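Vestent Shoppers' Club
Minutes of the August meeting

Called to order at 7:04, four minutes having been given over to the question of who had the key code.

1. Minutes of the last meeting
Approved with one correction. The blender deal was for the base only, as several members found when the box arrived.

2. First-order codes
The Grilport code takes $20 off a first order of $64 or more. Members reported that it works on the website and fails in the app, where the cart forgets it at the payment page. One member asked if a second email address makes a person a new customer. The chair ruled that it does not, and asked that the matter not be raised again by the same member.

Agreed: the code stays on the club list with "website only" next to it.

3. Wovo cabinet sale
Wovo is advertising 34 percent off paneled cabinets through the end of the month. The price before the sale went up the week before the sale. Two members had screenshots. Shipping is extra and appears late in checkout, after the customer has typed in everything but their blood type.
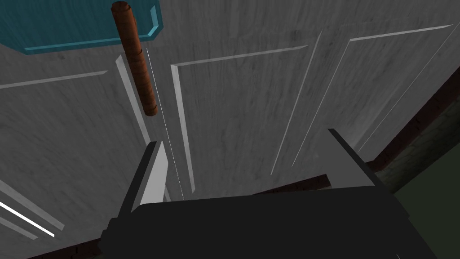
Gray cabinet with raised panel molding, computer rendering.

Discussion followed on whether a discount off a price that no one ever paid should be listed as a discount. Motion to list it as "sale, so called." Carried, two opposed, both of whom have already ordered.

4. Agbayani cash back
Payouts are still pending from spring. Support has replied to every message with the same message. It was agreed to take Agbayani off the recommended list until at least one member has been paid in money. Store credit was discussed and does not count.

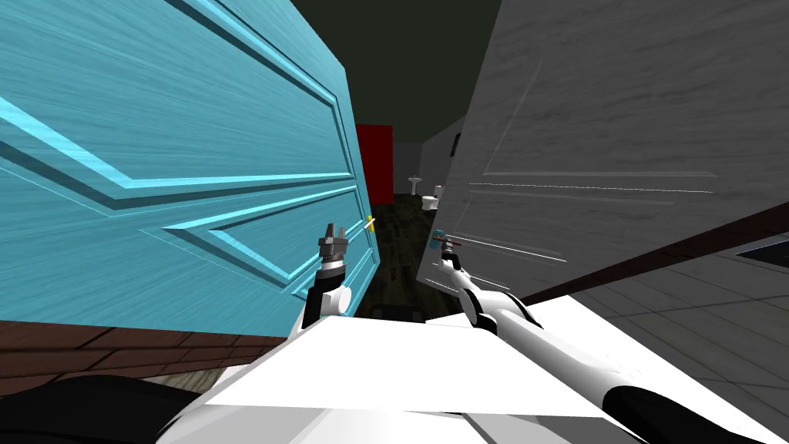 Members still waiting should send the secretary their order numbers and a copy of the confirmation email. Please do not send the whole inbox. Last time this took most of an evening to open.

5. Other business
A request to move the deals list from email to a group chat was put off again. The coffee fund stands at $4.

Adjourned at 8:20. Next meeting at the same time, same room, new key code.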